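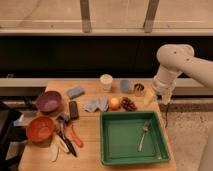 Why can't you just tell it where the spoon is? A reader in the Kerden science club sent us that question after our last page on robots, and added that typing in a few numbers would surely be faster than all the software we described. It is a fair point, and in some factories it is how things are done. If a part always arrives at the same spot, the program can hold that spot as a set of numbers, and the arm goes there every time.

A kitchen table is harder. Things on it get moved. The spoon that was in the tray at breakfast may be beside a bowl at lunch. Numbers typed in the morning are wrong by noon, and the arm will close its gripper on air. So the software has to find the spoon first. The part of the software that does this is called perception.

How perception works

A camera does not send the computer a spoon. It sends a grid of tiny colored dots called pixels. Each pixel is stored as numbers that say how much red, green and blue it has. The computer's first job is to decide which pixels belong together.

Color helps. Green pixels that touch other green pixels are probably part of the tray. Grapes are dark red and an orange-yellow fruit is not, so those two are easy to tell apart. A silver spoon is more difficult. Shiny metal reflects whatever is near it, so in a green tray parts of the spoon can look green. A frosted cup has a similar problem, as light passes through it and its edges look soft.

To handle the difficult cases, programmers train the software with labeled pictures. In a label, a person has drawn a line around an object and typed its name. The Hrytsenko set, which our test program used, has 3000 labeled pictures of table objects. Of these, 395 have a spoon in them. After training, the program gives each object a name and a score. The score says how sure it is. A score of 100 means very sure. Our program ignores any object with a score under 20.

A high score can still be wrong. A folded cloth can look a lot like a glove, and the program may be very sure of the wrong one.

From picture to place

Knowing which pixels are the spoon is only half of the job. The arm does not move in pixels. It moves in real distances, such as inches. A step called calibration connects the two. The arm touches several marked points on the table, and for each point the software stores where the arm was and which pixel the camera saw. Peren, the calibration tool we used, asks for 11 points. If somebody bumps the camera afterward, the points no longer match and the step must be done again.

How planning works

Planning comes next. The planner is the part of the software that picks a path for the arm. It is given a start (where the gripper is now) and a goal (where the gripper should be). It must also know what to keep away from. On a table, that means every cup, can and bowl that the arm could knock over.

Our planner is named Ikden. It tries a path inside the computer before the real arm moves. If any part of the arm would touch a cup, Ikden throws that path away and tries a different one. Often the path it keeps goes up, across and down – longer than a straight line, but clear of the cups.

How control works

The last part is control. The planner's path is a list of positions, and the controller turns the list into commands for the motors in the joints. Many times each second, it checks where each joint is and compares that with where the joint should be. If a joint is behind, the controller pushes it a little more. If it is ahead, it pushes a little less. This checking and fixing is called a feedback loop. You use one when you fill a glass of water and slow down near the top.

Try it yourself

Put a spoon, a cup and a piece of fruit on a table. Ask a partner to close their eyes and hold out one hand. Guide the hand to the spoon using only the words left, right, forward, back, up, down and stop. Then move the cup into the way and start over. You are doing perception and planning. Your partner is doing control.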